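Looking after a stone worktop, and other things we learned late

Tips from the kitchen end of the building
Collected by Ludivine Pruvost

Marble looks as if it could survive anything. It has been underground for a very long time, after all, and came up in one piece. Then somebody cuts a lemon on it and goes to answer the phone, and there is a dull patch the shape of half a lemon that will outlive us all.

The dull patch is called etching. It's the acid eating the polish, so scrubbing won't shift it and scrubbing harder will give you a bigger one. Vinegar, wine, tomatoes, cola and most bathroom sprays will do the same. Wipe up acid straight away with a damp cloth, then dry the spot.

Everyday cleaning

Warm water, one small squirt of washing-up liquid, a soft cloth. Rinse with a second cloth and buff with a dry tea towel, or you'll get a film that shows every time the sun comes in low. Leave the cream cleaner under the sink where it belongs. Vinegar and bicarbonate of soda, beloved of every aunt, is a fizzy way of making salty water and has no business on marble at all.

Is it sealed?

Put a teaspoon of water on the stone and go and make tea. If the water is still sitting up in a bead when you come back, the sealer is doing its job. If there's a dark patch underneath, it wants doing again. Test near the hob and by the sink, where the sealer goes first. Ours gets done every February, mainly as there is so little else to look forward to.

Oil stains

A poultice will draw out most of them. Mix bicarbonate of soda and water to the thickness of toothpaste, spread it over the mark, cover with cling film and tape the edges down. Leave overnight. Lift it off, wipe, look disappointed, repeat. Zofia Wysocka got a ring of chilli oil out on the fourth go and has been unbearable ever since.
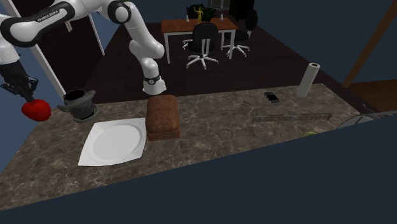
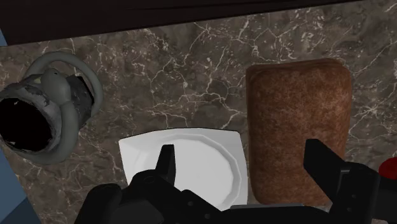 Marble worktop, both pictures
Prernadcombe Adult Learning Centre - Home and Kitchen Skills

Dark stone with pale veins is kinder than plain white when it comes to crumbs, and crueller when it comes to finding them. Run the flat of your hand over it before you roll out pastry. Your palm will find the grain of rice that your eyes have been looking straight at.

Heavy things on hard tops

A stone mortar should be lifted, never dragged. The underside is often rough, and one bit of grit beneath it will draw you a nice long line. Stick felt dots on the base, or stand it on a folded tea towel while you pound. The towel also saves the neighbours, who may not share your interest in pesto at 7 in the morning.

New mortars shed grit. Grind a handful of dry white rice to powder, tip it out, and do it again until the powder comes up clean. Follow with garlic and coarse salt, and throw that away too, however tempting. Never use soap in an unglazed one unless you like your guacamole lemon fresh. Hot water and a stiff brush are enough.

Mugs that have seen things

Brown tea stains come off with a paste of bicarbonate and a damp sponge. Grey scratches inside are usually metal left behind by spoons, and a little cream cleaner will lift them (do it in the sink, see above). A chip on the rim is another matter. Retire the mug to pens, or to the windowsill with some chives in it. Constanza Paredes keeps a whole shelf of these pensioners and will not hear a word about it.

Ceramic dropped on marble loses. Marble can also lose, a bit, especially along the edge, so don't bang things down there. Small chips can be filled with a clear resin kit. Big ones need a stonemason and a sit-down.

Apples

Keep them in the fridge if you want them crisp, and away from anything you don't want to ripen in a hurry. They give off a gas that hurries things along - handy for a hard avocado, less so for bananas. One apple and two avocados in a closed paper bag will usually sort the matter out in a few days.

For baked apples, core them, score the skin once round the middle, pack with raisins and brown sugar, and bake at 200 degrees until they slump. Rocío Yáñez adds a splash of cider to the dish. She wipes the worktop afterwards without being asked, and we would like it known that this has been noticed.

If you've a tip of your own, leave it in the tray by the kettle, marked for Hortensia Ledesma. Please write clearly. The last one was either about limescale or limes.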